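Grants > Community programmes > Progress reports

Derndale Repair Evenings: second progress report
Prepared by Etelka Kocsis for Charalambos Makris, Mar 23, 2025

Attendance

We logged 374 visits over the period. I would treat that figure with care. The sign-in sheet counts visits, and Lefteris Bakalis thinks the same 17 or so regulars account for a good share of it. The application promised "new audiences" and I can't show you many.
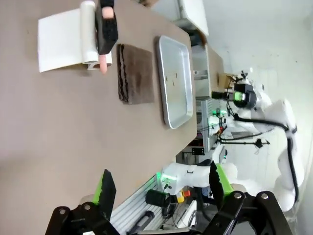 The leaflet drop in Skikari cost more than planned and brought in seven people, two of whom wanted the dentist next door. I don't recommend paying for another.

Repairs

The headline claim in the first report was that most items left working. We never rang anyone to check. Theano Spanos has now started follow-up calls and has got through to over 100 households. Toasters and lamps do well. Clothes come back with the same seam gone. Until the calls are finished I would rather not put a success rate in writing, whatever the template asks for. 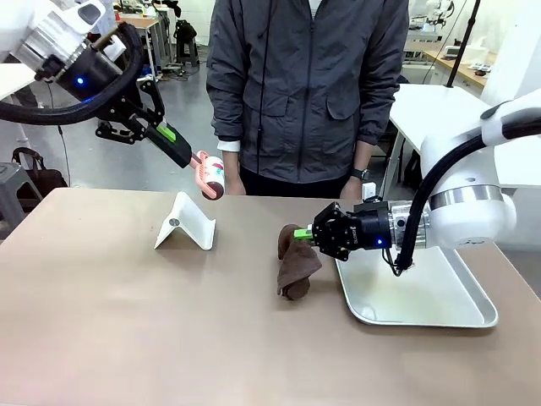

Spending

Room hire is on budget. Tools are under, mainly as the second sewing machine has not been bought. The Lestix booking software is over, and I still doubt we need it when a paper diary did the job. Iason Alexiou disagrees and will send his own note.

Next period

Finish the calls. Drop the Lestix contract in September unless Iason's note changes my mind. Decide whether the Skikari evening is worth keeping open.

Related reports
Derndale Repair Evenings: first progress report
Rizvi Hall heating: final account
Skikari allotments: interim report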